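The Year I Learned to Read a Water Bill

Mon 14 June

My water bill came to 727 dollars in the spring, and I want it on record that I do not own a pool. I own a narrow house with one bathroom, a patch of grass I have given up on, and a hose with a split in it. I called the city. The woman on the phone was very kind, in the way people are kind when they have had this call four times since breakfast, and she asked if I had checked my toilets. I said I had one toilet. She said to check that one.

So I became a person who thinks about water. I did not plan on it. I had hoped my forties would be about the guitar.

The first thing you do is find the meter, and the first thing I learned is that I had been parking on mine for six years. It sits under an iron lid by the curb, and the lid has a date cast into it, 1938, and the name Verstraete, a foundry I have since spent two evenings trying to look up. My neighbor Osvaldo Dantas came out to watch me pry at it with a screwdriver. He went back inside and returned with the right tool, a long T-shaped key he had bought at an estate sale without knowing what it was for. He was thrilled. I think it had been weighing on him.

Under the lid there was a spider, a quantity of mud, and a dial with a small red triangle on it. If every tap in the house is off and the triangle is turning, you have a leak. The triangle was turning. It wasn't turning fast. It had the pace of a man strolling after dinner, and I stood there in my slippers doing the math on what that stroll was costing me.

Then you go back in and start accusing things. The internet says to put food coloring in the toilet tank and wait to see if it shows up in the bowl. We only had green, left over from a cake. I waited half an hour by the kitchen timer and the bowl stayed clear. I felt I owed it an apology. I listened to the wall behind the washing machine with a drinking glass, which I had only ever seen done in movies about adultery, and what I heard was the washing machine next door.

Melina Kouris, who I used to work with and who now does something with irrigation, told me over the phone to close the shutoff valve to the house and look at the triangle again. It's such a sensible idea that I was annoyed. If it stops, the leak is inside. If it keeps going, the leak is out in the yard, in the pipe between the curb and the foundation, and you should sit down.

It kept going. I sat down.

A pipe like that is called a service line. I had always assumed it belonged to the city, along with the street and the weather. It belongs to me from the meter on. All of it, down there in the dark, older than my parents, and I had never sent it so much as a card. The first quote for replacing it involved digging up the front walk and the neighbor's hedge. The second came from a man who stood in the yard with his eyes shut for a while and named a number with a lot of zeros. The third was from Siu-ming Shih, who put a thing like a stethoscope on the ground, moved it a foot, moved it again, and stuck a little flag in the grass. She dug one hole. In the hole was a joint, and out of the joint came the most modest little spray you ever saw. It looked like something you'd put on a fern.

The repair was 1000 dollars on the nose. Apparently the round number was a coincidence. I chose to believe that, as I was standing in mud at the time and in no position to haggle.

I sent the city a form, with the invoice, asking for a leak credit. The form wanted to know the date the leak began. I wrote "unknown." It came back. I wrote "February," and that was fine.

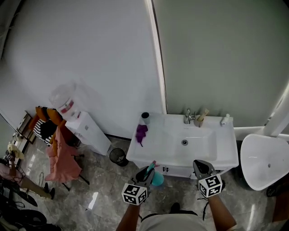 The Plorna Street Household Water Club

Yes, there's a club now. It was Mieke Postma's idea, and I went along with it mainly because she had already made the sign-up sheet. We are five houses on one block, all with the same vintage of pipe, and on the first of the month we go out and read our own meters and write the numbers down. Osvaldo carries the key. He will not let anyone else carry the key.

I had expected it to be dull, and it is, but it's a kind of dull I've come to enjoy. You start to know things. A long shower is a real number. Nesrin Işık's sprinklers were coming on at three in the morning, every morning, on a schedule set by whoever owned the place before her, and had been since she moved in. She'd thought her lawn was just lucky. Mieke's number doubled one month and she was ready to dig, and then remembered her son had been home from college with his laundry.

As for me, I've dropped down to what the city calls typical. I can't say I've suffered for it. I turn the tap off while I brush my teeth, as I was told to in second grade by a cartoon beaver. I replaced the split hose. I did look at one of those smart meters, the Prustalix, which clips on and sends your phone a message if water runs too long, but it wanted a password of twelve characters and I already have Osvaldo.

The credit came through last week. The city gave back a little over half, applied to future bills, so at my current rate I won't be paying for water until August of next year. The grass over the hole has come in thicker than anywhere else in the yard. I'm told that's the fill dirt. Siu-ming's flag is still out there, and I've been mowing around it.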